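工单:手持夹爪两指合不拢,附排查记录(学生项目组)
状态:处理中 → 已解决(留观) 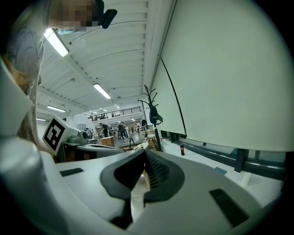 实训大厅一层,3月

大家好,又是我来开单了。先说一下背景,免得接手的同学从头翻聊天记录。我们组做的是课程项目“Prisham”,用手持夹爪采集抓取示范,再拿去训练桌面机械臂。夹爪主体是浅灰加白的外壳,中间两根黑色橡胶指,指面内侧带棱纹,张开的时候是个朝上的V形口。台子旁边那个白色盒状设备上贴着黑白方块标记,定位就靠它,所以请路过的各位千万别挪它,也别顺手把标记揭下来扫一扫(真的有人问过我是不是付款码,哈哈哈)。

问题现象

扳机扣到底,左右两指之间还留一条缝,薄的东西夹不住。夹瓶子、夹盒子都没事,夹卡片、夹布料边就滑。软件那边读到的开合值也不对劲,完全松开时是正常的,完全闭合时应该归零,结果停在8不动了。一开始我以为是自己手劲小,换了组里力气最大的同学来扣,还是8。好吧,不是我的锅。

受影响的数据

第275条示范之后的全部可疑。我翻了一遍回放,275之前闭合值都能到零,从276开始就回不去了。目前总共采了2,822条,也就是说后面这一大截得重新过一遍。写到这里我去倒了杯水冷静了一下。

排查记录

第一步,重启。别笑,流程第一条就是重启,我照做了。夹爪断电,采集程序关掉,等一会儿再开,闭合值还是8。

第二步,换线。抽屉里有两根备用数据线,一根插上去压根不识别(已经贴了胶带写上“坏”,请不要再放回抽屉了,求求了),另一根能识别,读数跟原来一模一样。线的嫌疑排除。

第三步,查标定文件。我怀疑有人拿另一把夹爪的标定覆盖了我们这把的。打开一看,文件确实被改过,改动人写的是“Utus”,那是我们组的采集程序自己写进去的名字,每次跑自动标定都会留。也就是说程序某次自动标定时,把“没合拢”的状态当成了“合拢”。我把旧的标定文件恢复回去,读数从8变成了一个更离谱的数,缝还在。所以软件只是跟着硬件一起歪了,根子还在夹爪上。

第四步,看机械部分。这一步我请了 Abla Rawashdeh 来帮忙,她带我们这门课的实验,拆装比我熟得多。她拿过去先没拆,让我慢慢扣扳机,她把耳朵凑近了听,听了几下说右边那根指头走到后半程有摩擦声,左边没有。我自己凑过去听,什么都没听出来,大厅里人来人往的,后面二层还有人说话……总之她听出来了,佩服!

第五步,拆橡胶指。黑色那一大块橡胶是往两边铺开、盖在灰色外壳上的,像个马鞍。拆的时候要从外沿往中间一点点掀,别拽指尖,拽指尖会把根部扯松。掀开右边之后看到一小片透明胶带的碎角,卷成一团卡在指根和外壳之间。我回想了一下,上上周我们试过在指面上贴胶带来增加摩擦力,效果不好就撕了,看来没撕干净。谁撕的我就不追究了(有可能是我)。

第六步,清理,装回。胶带渣用镊子夹出来,再用棉签蘸一点酒精擦指根,晾干了才把橡胶压回去。压回去的时候右边外沿有一小段翘着,我按了半天,最后是 Abla 让我先把指头合上再按,一下就服帖了。

第七步,重新标定。夹爪放平,扳机扣到底,跑一遍自动标定。这次要盯着指缝看,确认两指贴上了再点确认,别像上回那样闭着眼一路回车。标定完读数归零,松开再扣,连扣了40次,每次都能回零。薄卡片夹得住,布料边也夹得住,开心!

顺带发现的小问题

大屏幕下面那个操作台,靠衣帽架那头放着一瓶可乐。我不管是谁的,请拿走。台面上要摆抓取物体,液体不要跟夹爪和数据线放在一起,这条在守则里写了。衣帽架上那个黑包也麻烦认领一下,挂在那里倒是不碍事,但做视觉的同学说背景里的东西最好别天天换。

还有,采集的时候头戴设备那根绑带容易往后滑,我低头凑近台子时滑了好几回。暂时的办法是戴之前把头发扎低一点,有更好的招请在下面留言。

数据怎么处理

第275条及以前的照常使用。276到2,822先挪到“待复核”文件夹,没有删,谁都不要手快清空!我写了个小脚本,按闭合值下限筛了一遍,只抓瓶子和盒子的那些理论上还能用,因为本来就不需要两指贴死,但开合值整体要做一次修正,这部分 Torvik 分支上有人在弄。抓薄物体的那些我倾向于全部重采。大家有不同意见趁早说,等我排了采集时间表再说我会哭的。

补充:刚才有人问能不能直接拿 Jimberg 那把备用夹爪先顶上。可以借,但它的标定文件是单独的,用之前在程序里切过去,用完切回来,切回来,切回来。

追加记录,傍晚

下午又采了一轮,抓的都是薄东西,闭合值一直正常,右指也没再听见摩擦声(我这回认真听了)。工单先改成“已解决”,留观到下次组会。要是谁又看到读数停在8,先别重启,直接掀右边橡胶看指根,然后在这条下面回我。

待办:
备用数据线买一根新的,坏的那根扔掉
采集程序加一个提示,标定前先让人确认两指已贴合
待复核文件夹里抓薄物体的条目列个清单,我来列,组会前发群里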